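The House on Beltow Street Never Met a Wall It Didn't Want to Paper

My grandmother papered her pantry four times in her life, and if you picked at the corner behind the flour you could see every one of them, like the pages of a book somebody had left out in the rain. I thought of that corner a good deal this spring, driving out to see Margaux Brunet, who has spent the better part of her working life hanging wallpaper in other people's houses and is finally getting around to her own.

Patterned paper is back, as you may have noticed if you've set foot in a restaurant bathroom lately. After so many years of white walls and gray floors, people seem hungry for stripes and scrolls and big leafy things climbing toward the ceiling. Margaux is glad of the business, though she'll tell you it never went away in the houses she grew up visiting. "People got shy," she said, pouring me a second coffee I hadn't asked for. "They were afraid of what the next buyer would think. Well, the next buyer isn't the one eating breakfast there."

Her favorite of all the old patterns is damask, and once she gets going on it you had better be sitting down. The name comes from Damascus, and it belonged to woven cloth long before it belonged to paper. The trick of the cloth was in the weave, so that the flowers showed up only when the light slid across them. Paper had to manage the same thing with ink, and later with raised flock, and it gave families of modest means a way to have a parlor that felt a little bit like a palace.

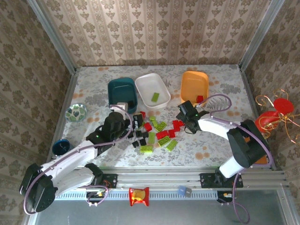
Stripes and brown damask-style florals, with a leafy tablecloth for company.

Stripes came along for the ride, and Margaux thinks a stripe with a flower on it is the most forgiving paper you can buy. It makes a low room feel taller and it gives the eye somewhere to rest between the blooms. It is also, she warned me, merciless about a crooked wall. Her own dining room leans so badly toward the garden that she hung the first strip by plumb line, stood back, and took it straight down again.

She does the hanging with Tsung-han Chiu, who came to her as a helper 10 years ago and now does most of the ladder work. He is the quiet one, and he is also the one who believes in lining paper, soft brushes and a long lunch. Between them they have papered something like 200 rooms, by his notebook, and he can still tell you which ones had cats.

I asked the two of them about mixing patterns, the part that frightens most of us. Tsung-han said to let one be large and one be small, and to find a color they can share, even faintly. Margaux said to put them in the same room for a week and see whether you still like them – she has no patience for swatches held up for 5 seconds in a store.
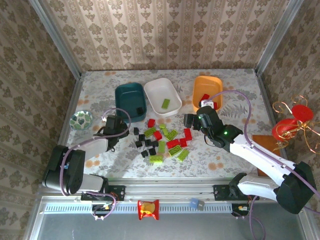

Two florals together: brown motifs on the walls, orange flower spots on the cloth.

By the time I left, the light had come around to the side of the house and the hall paper, a faded green trellis from before her time, was glowing like a jar of pickles. She plans to keep that one. The dining room should be finished by December, if the wall stops moving, and I've been told to come back for supper and bring my own chair.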